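# Two-arm bench cell: setup tips for pick-and-place into a bowl

These notes cover a tabletop cell built in a shared workshop: two arms, a wrist camera on each, aluminium extrusion, papered walls on three sides and a stone-look panel for a floor. Most of it applies to any small arm on a bench.

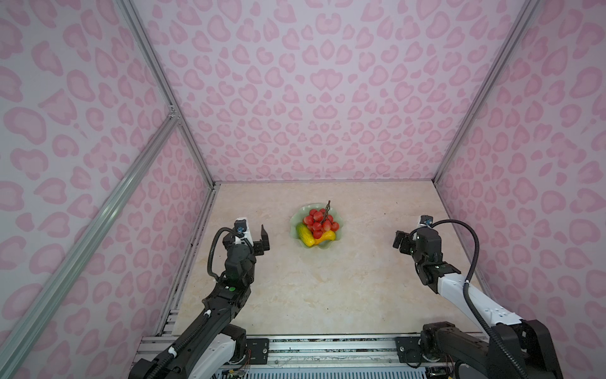 Yiğit Akyol

## Extrusion and base rail

Build the front rail first and square everything else to it. Both arm bases bolt to the same rail, so any twist in it shows up as a height difference at the grippers. Lay a straightedge across the rail before fitting the mounting plates, and again after the bolts are tight.

- Torque the base plate bolts in a cross pattern, then go back over them after the first hour of running. Ours moved once and haven't since.
- Fit corner brackets loosely, measure both diagonals, then tighten.
- The Sobczak drop-in nuts can be added after the frame is closed up. Slide-in nuts can't, and you will always be one short.
- Deburr cut ends before the cables go anywhere near them.

## Cables

Leave the wrist loop larger than looks necessary. Run each joint slowly to both limits with the power supply current-limited, and watch the loop the whole way. If the conduit goes tight at any point, add 45 mm and repeat. Clip on the links only, never across a joint.

Label both ends of every lead before it disappears behind the base. Left arm leads get one band of tape, right arm leads get two. It takes ten minutes and saves an afternoon.

## Walls and floor

Printed self-adhesive paper is cheap and goes on well if the board is sealed first. One thin coat of Karkunach primer, left overnight, was enough for ours. Start at the top edge, peel back a hand's width of backing at a time and work bubbles out with a felt squeegee. A pattern with plenty of contrast also makes it easy to tell when a camera has been knocked — compare the print against a saved still.

A glossy floor panel wipes clean but throws highlights. Move the lights before touching exposure. If the highlights still wash out an object, lock exposure manually at the wrist camera and leave it there for the whole session.
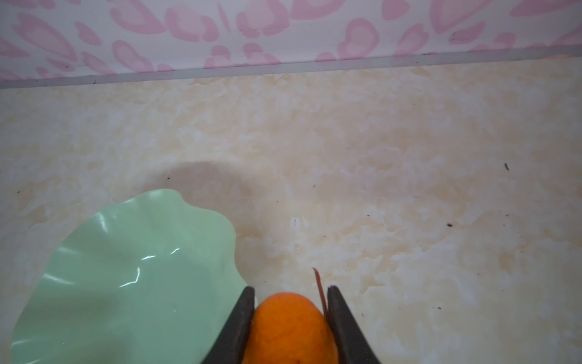

Wipe the panel down between runs as well. Crumbs of foam and flecks of tape are small, but from wrist height they are easy to pick out, and a speck that stays in one spot for a week is a landmark you did not intend to provide. A damp microfibre cloth with a drop of Clorex dish liquid is sufficient. Avoid solvent on printed laminate.

## Gripper fingers

Set the closing force on the softest object you own, then work up. Play food varies a great deal: the firm pieces will tolerate almost anything, the soft ones crease and eventually split.

1. Close on the object at low force and lift 33 mm.
2. Hold for 13 seconds.
3. If it slips, raise the force one step and start again.
4. Write the value on the object list — not on the bench.

Approach round pieces from directly above with the fingers well open. For long pieces, turn the wrist so the fingers close across the narrow dimension. Thin stems and tails should be kept clear of the finger faces; gripping one rolls the piece as it lifts.

Check that the fingers are parallel when closed. On the Oveteck controller, the finger offset is parameter 3731. Record the old value before changing it.

## Bowl and objects

A light plastic bowl will slide when a finger brushes the rim. Two dots of removable putty underneath will hold it. Place the largest piece first if you want a stable heap, or last if you want the harder task.

Keep loose pieces away from the rim until the basic pick is reliable. Once it is, move them closer, group the small ones and let them touch.
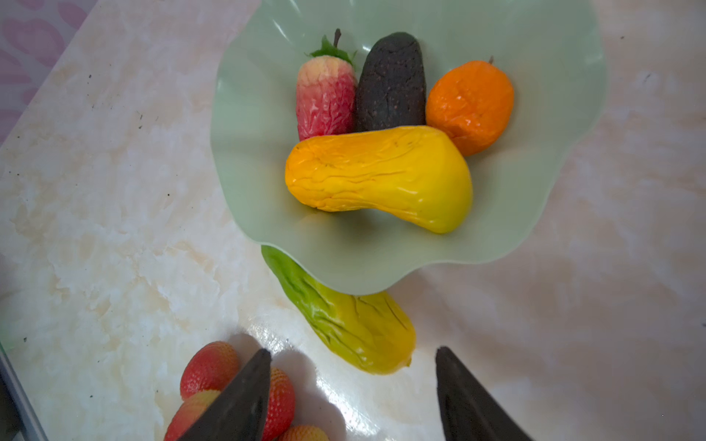
*Wrist view: four pieces in the bowl, strawberries grouped at lower left.*

Reset the layout from a printed sheet, with the bowl position marked to the nearest centimetre. Resetting by memory drifts toward whatever is convenient for the person doing it.

## Before you power down

- Park both arms low, with the grippers open and clear of the bowl.
- Support the forearm by hand if your joints have no brakes.
- Switch off at the supply, then at the wall.
- Cover the camera lenses if anyone is sanding in the workshop.

Revised 12/10/24. Cable section rewritten; the earlier lengths were too short for the right arm.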